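Search the notebook Search
Posts Bench Rehearsals Go

19 February 2020

Spent nearly all of today with the Huseck guitars, and I want to get this down while it's fresh, or I'll be standing here in May with the same two instruments on the bench trying to remember what on earth I did to them.

Kamran Vahidi brought both in this morning, the black one he writes on and the older white one he swears he's retiring (he has been retiring it as long as I've known him, and it's still the one he picks up first). The band has dropped another half step for the new record, so the low string is down at A, and on the old set it was flapping around like a clothesline. He hits hard, too. You can hear the note go sharp when he digs in and then sag back down to where it ought to be, and when there are two guitars doubling the same riff that little slide turns the whole thing to soup.

First thing I did was put a heavier low string on the black one and leave the other five alone, just to hear what that did by itself. Much better right away, but of course the new string wouldn't sit in the nut. It was perched up on top of the slot, and every bend made that awful pinging sound. I opened the slot up with the files, a few strokes at a time, retuning in between, and finished with the folded paper. Please, whoever does the white one, go slower than you think you need to. I've filled one of these with bone dust and glue before and I didn't enjoy it.

Neck relief came next. The extra pull put more bow in it than I like, so I gave the truss rod a quarter turn, let it sit through lunch, and checked it again. It still had a bit of a belly near the seventh fret, so it got another small nudge after that. Then intonation, and the low A saddle is now as far back as it'll go. I mean all the way, the spring is squashed flat. If Kamran ever goes lower than this we're going to need a longer-scale guitar or a different bridge, and I told him so. He laughed, which I took to mean he's already thinking about it!

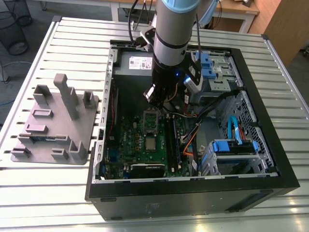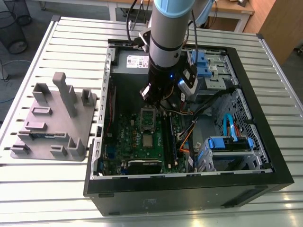 Then the pickups. The Mirzaei set in the bridge of the white guitar has always been my favorite thing in this shop, sort of thick and vocal without getting woolly, but with the new tuning it was too close to the strings on the bass side, and I think the magnets were pulling on that big low string. There was a strange warble on held notes above the twelfth fret. I lowered the bass side one full turn of the screw and the warble went away, and then I went half a turn more for luck, played it for a while, and put the half turn back. One turn is the right answer. The treble side stays where it was.

We ran both through the Gulen head with the speaker cab facing the wall so we could still talk to each other. Kamran played the opening riff from the new set nine times in a row, swapping guitars, and I moved one knob each time and wrote it on the tape. What we settled on: bass well back from where he usually has it, mids up past noon, gain lower than either of us expected. He was unhappy about the gain for a good while. Every metal guitarist I've worked with wants more of it in the room, and then you stand at the back of a full club and all the picking has gone missing. I asked him to play palm mutes for a minute at the old setting and a minute at the new one, and after that he was quiet and then said fine, leave it. So it's left, and it's on the tape, and would everybody kindly not touch it.

The show at the Odley is the one we're aiming at. It holds 400 and the stage is boxy, with a low ceiling that loves anything under a low E, and the last time they played there the bass player spent the set glaring at the guitar side. They only have 40 minutes and six songs, and all of it is in the new tuning, so there's no need for a third guitar. I did suggest they bring one anyway. The white one should be the spare, set up to match, same strings, same action – he should be able to grab it in the dark and not notice.

Still to do on the white one: the nut slot, relief, intonation, and a new output jack, as the old one crackles when you lean on the plug. I also want to look at the strap button by the neck joint. The screw turns and turns and never gets tight, so that's a dowel and a fresh hole, and it ought to dry overnight before anybody hangs a guitar off it.

Strings for both are in the top drawer with HUSECK on the bag. I took the low ones from the singles box, so we're down to the last couple, and I'll put in an order tomorrow. Kamran left his good strap here too, on the hook by the door.

Share 9
6 comments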